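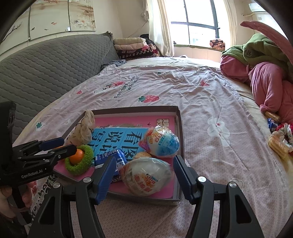 What is a bond's duration, and why does it matter more than the maturity date?
Duration measures how much a bond's price moves when interest rates move. The maturity date only says when the last payment comes. Two bonds can mature on the same day and react very differently to a change in rates, and duration is the number that shows the difference.

Unit 2: Interest Rate Risk
Personal Investing, Saturday section

Before class
Read the chapter on bond pricing up to the worked problems. Bring a calculator. A phone is fine.

Price and yield

A bond pays fixed amounts on fixed dates. If new bonds start paying more, the old bond is worth less to a buyer, so its price falls until its yield matches the market. If new bonds start paying less, the old bond's price rises. Everything in this unit follows from that.

We use a face value of $1,000 in all the problems. A bond with a 4% coupon pays $40 a year. In class we assume one payment a year to keep the arithmetic short, although many bonds pay twice a year.

Say the bond has one year left and the market yield is 4%. The buyer gets $1,040 at the end, and $1,040 divided by 1.04 is $1,000. Now let the yield go to 5%. The same $1,040 divided by 1.05 is $990.48. The price has dropped by a little under 1%.

Stretch the same bond to ten years and repeat. At a 5% yield the price is $922.78, a drop of 7.7%. The coupon is the same and the change in yield is the same. The owner is locked in at the lower rate for longer, and the price has to make up for all of those years.

Two kinds of duration

Macaulay duration is the average time you wait for your money, weighted by the present value of each payment. It is stated in years. A bond with no coupons has a Macaulay duration equal to its maturity. Any bond with coupons has a shorter one, since part of the money arrives early.

Modified duration is Macaulay duration divided by one plus the yield (with annual payments). This is the one used for estimating price changes:

Percent change in price = – modified duration x change in yield

For the ten-year bond above, priced at a 4% yield, Macaulay duration is 8.44 years and modified duration is 8.11. If the yield rises one percentage point, the formula gives a loss of 8.11%. The true loss was 7.72%. The gap comes from convexity, covered next unit. For small changes in yield the gap is small enough to ignore.

Students mix up these two every term. If the answer is a length of time, you want Macaulay. If the answer is a price move, you want modified.

What makes duration longer or shorter

Maturity: in most cases a longer maturity means a longer duration.
Coupon: a higher coupon means a shorter duration.
Yield: a higher yield means a shorter duration, because distant payments count for less.

Bond funds

A fund has no maturity date of its own. It holds many bonds and replaces them as they come due, so the manager can keep the duration near the same level for years. Look for "effective duration" or "average duration" on the fact sheet.

Class case: the Nuvum Income Fund holds 351 bonds and reports a modified duration of 6. The Sundby Short Bond Fund reports 2. If yields rise half a percentage point across all maturities, the estimate is a 3% loss for Nuvum and a 1% loss for Sundby, before counting interest received. Sundby also pays less most of the time – that is the usual trade.

Duration says nothing about whether the issuer will pay. A short bond from a weak company can still lose most of its value.

Problems for next time

1. A Zekora bond has no coupons and matures in five years. Find its Macaulay duration and its modified duration at a 3% yield.

2. An investor has 33% of her money in Nuvum and the rest in Sundby. Estimate the duration of the whole portfolio.

3. Tzanetos bonds come in two issues with the same maturity, one with a 2% coupon and one with a 6% coupon. Which loses more, in percent, when yields rise? Show your reasoning with a three-year example.

Write out the steps for problem 3. Problems 1 and 2 need only the answer and one line of work.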